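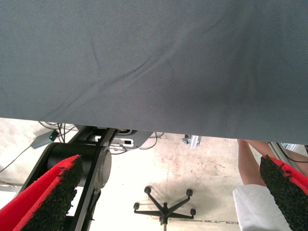
Gray cloth with a faint diagonal twill pattern

Twill is one of the basic types of textile weave, along with plain weave and satin. It is recognized by a pattern of parallel diagonal ribs, called wales, on the face of the cloth. Twill is used for work clothes, trousers, jackets, upholstery, bags and household cloths.

Structure

In a plain weave, each weft thread passes over one warp thread and then under the next. In a twill, the weft passes over one or more warp threads and then under two or more, and each row is shifted sideways by a step from the row before it. The shift produces the diagonal line.

Twills are often described by a fraction. The first number gives the number of harnesses raised when the weft is passed through, and the second gives the number lowered. A 2/1 twill has two raised and one lowered. At least three harnesses are needed, so a twill cannot be made on a simple two-harness loom.

When the face and back of the cloth show the same amount of warp and weft, the twill is called even-sided. Other twills are warp-faced or weft-faced. Denim is usually a warp-faced twill with a colored warp and a white weft, and for this reason it is paler on the back.

Direction

The wale may rise to the right or to the left. These are known as Z twill and S twill, after the slant of the middle stroke of each letter. The steepness of the line depends on the thread count and the size of the step. A line at 45 degrees is called a regular twill. Steeper and flatter lines are called steep and reclining twills.

Properties

Twill has fewer interlacings than plain weave for the same number of threads, and the threads can be packed closer together. The cloth tends to drape well and to recover from wrinkles better than a comparable plain weave. Small stains are less noticeable on its uneven surface. Cut edges may fray, and are normally hemmed or overlocked.

Variants

Herringbone reverses the direction of the wale at regular intervals to form a zigzag. Houndstooth is made with groups of light and dark threads in a 2/2 twill. Gabardine is a tightly woven, steep warp-faced twill. Chino, drill and serge are also twills.

Local production

In Larach, twill was woven on hand looms for sale at a Wednesday market. The weaver Ragnvald Isaksson kept a pattern book with 414 drafts, most of them for herringbone and other broken twills. It was later indexed by Folke Vik.

See also

Satin weave
Basket weave
Denim
Warp and weft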